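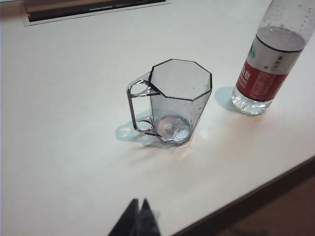 Wie wirkt sich eine hohe Spieldichte auf die Verfügbarkeit eines Kaders aus?

Entscheidend ist der Abstand zwischen zwei Pflichtspielen: Bei weniger als vier Ruhetagen steigt der Anteil muskulär bedingter Ausfälle, vor allem bei Mittelfeldspielern mit hoher Laufleistung.

4.2 Ausfallzeiten und Spieldichte

Grundlage der Auswertung sind 2.061 Einsatzprotokolle der Vereine Kusow und Stastwood aus der Korkia-Liga. Erfasst wurden Spieler mit mindestens 400 Einsatzminuten je Saison. Torhüter blieben unberücksichtigt. Die Kodierung der Ausfallgründe erfolgte durch Salem und Worku unabhängig voneinander; abweichende Zuordnungen wurden von Lemma entschieden.

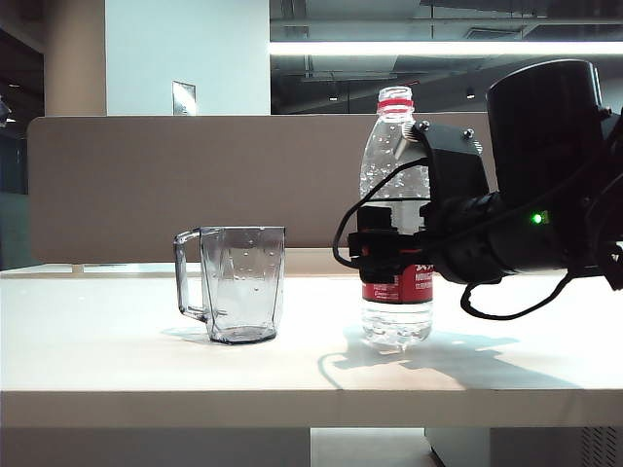
Abbildung 3: Transparenter Messbecher und Wasserflasche mit rotem Etikett.

In beiden Vereinen häuften sich die Ausfälle im Mai, als Pokal- und Ligaspiele zusammenfielen. Kusow reagierte mit einer breiteren Rotation auf den Außenpositionen, während Stastwood die Stammformation weitgehend beibehielt. Die Differenz der Ausfalltage zwischen den Vereinen blieb auch nach Berücksichtigung des Alters bestehen.
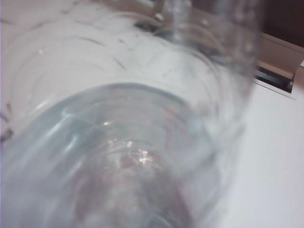
Abbildung 4: Trinkglas mit Wasser, schräg von oben aufgenommen.

Einschränkend ist festzuhalten, dass leichte Beschwerden ohne Spielausfall nicht einheitlich gemeldet wurden. Spieler mit mehr als 3.000 Einsatzminuten sind zudem nur bei Stastwood vertreten, sodass ein Vergleich dieser Gruppe entfällt.

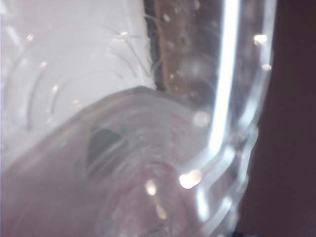
Lesezeit: 2 Minuten

4.3 Einordnung

Die Befunde stützen die von Manalastas und Wako vertretene Auffassung, wonach die Spielplanung stärker an den Erholungszeiten auszurichten ist. Ob sich die Ergebnisse auf Ligen mit größeren Kadern übertragen lassen, bleibt in einer gesonderten Erhebung zu prüfen.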